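Sheet metal boxes for garden beds: is bare or coated better?
Forum: Vegetables and Raised Beds

seija_o wrote:
Hello all. I moved in July to a house with a small yard, and I want to grow carrots and lettuce in metal boxes. A man near me sells old metal bins from a workshop, 400 litres each, and the coating inside is already damaged in places. He asks a good price. My question is if I should sand the inside and paint it again, or leave it as it is and only put a liner. English is my second language, so please excuse if I use a wrong word for something.

Seija Oksanen

hanrahan_e wrote:
Leave it. I've had two steel boxes by the back fence for five years, never painted inside, and they still hold soil. Drill your drainage holes, file the burrs off and fill them up.

mirta.g wrote:
I do not agree with Enda. Maybe it works where he lives, but I am close to the sea and my first box got holes along the bottom seam after the second winter. The soil stays damp against the metal all year. Also you must ask what was in the bin before. If the man cannot tell you, I would not grow carrots in it.

seija_o wrote:
Thank you both. I asked him and he says only metal parts, no oil and no chemicals, but he bought them from another person, so I am not completely sure. The sides slope to a flat bottom. The coating is still whitish near the top, and lower down it is scratched and flaked until you see darker metal. It is the same kind of wear as on this one:
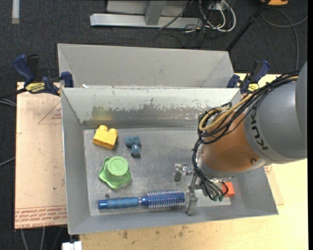

Re: liner or paint?

niamhg wrote:
If the flakes come off with a fingernail, paint over them won't last. You'd have to take it all back to metal, and if you don't know what the old coating is, I wouldn't want you breathing that dust. Get a piece cut from pond liner instead. Fold it over the rim, and make the holes through liner and metal together so the water doesn't sit between them.

hanrahan_e wrote:
Pond liner costs more than the bin! An old compost bag does the same job.

niamhg wrote:
For one season, yes. Then the fork goes through it.

mirta.g wrote:
One more thing, Seija. Sloping sides mean that you have less soil at the bottom than you think. For lettuce this is no problem. For carrots, put them in the middle and plant something short along the edges. I had 18 carrots last year that bent like fish hooks when they met the wall. They tasted fine but they were terrible to peel.

wfarouk wrote:
I use Jurkatus liner in mine and I am satisfied with it, but any thick one made for fish ponds should be good. Please put the box on bricks, so that air can pass under it. And do not fill the bottom with gravel. Everybody told me to do this, and my soil stayed wetter than before.

hanrahan_e wrote:
I've always used gravel, Wael, and never had wet soil. Depends on your weather, I'd say.

seija_o wrote:
Then I will take one bin for lettuce only, with pond liner and bricks, and no painting. The carrots can go in the ground by the fence, where the colour of the soil looks better anyway. Does somebody know how big the drainage holes should be?

niamhg wrote:
I use a 5 mm bit and make plenty of them.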